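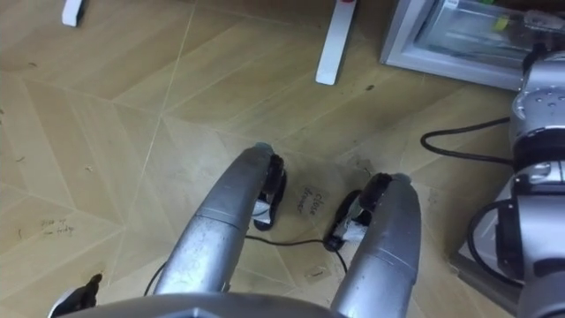
*Reading time: 2 minutes*

Keegan Lévesque has fitted and repaired wooden floors for Clisley since 2013, and most of his work now is on floors that other firms laid. He is particular about the herringbone family of patterns, which he regards as less forgiving than straight boards.

"The angle is the first thing I check," he says. "With large planks, a small error at the starting line gets carried across the whole room. You see it in the seams before you see it anywhere else."

On a light tan floor, pale seams keep the pattern quiet. Lévesque likes the look but warns that it takes more upkeep. Dust and specks show along the boards, and so do darker scuffs. His advice is a soft brush first, then a barely damp cloth, worked in the direction of the plank and not across it.

Labels are another matter. A paper square reading "close drawer", taped flat to the planks, is the sort of thing he meets in working rooms, and he has no objection to it.

"Tape is fine for a short time. Lift it slowly, at a low angle. Leave it down from January to May and you may take some of the finish with it."

He is less relaxed about handwriting put straight on to the wood. "Try a dry rubber on it first — the white sort. If that fails, test any cleaner in a corner. I would sooner leave a faint mark than a dull patch."

Cables come up last. A thin black one lying loose over the boards does little harm by itself, he says, though grit collects against it and gets dragged when the cable moves.

For a recent job at Brirnden he quoted 370 pounds for cleaning and spot repair, against 1325 for a full sand and seal. The client chose the repair.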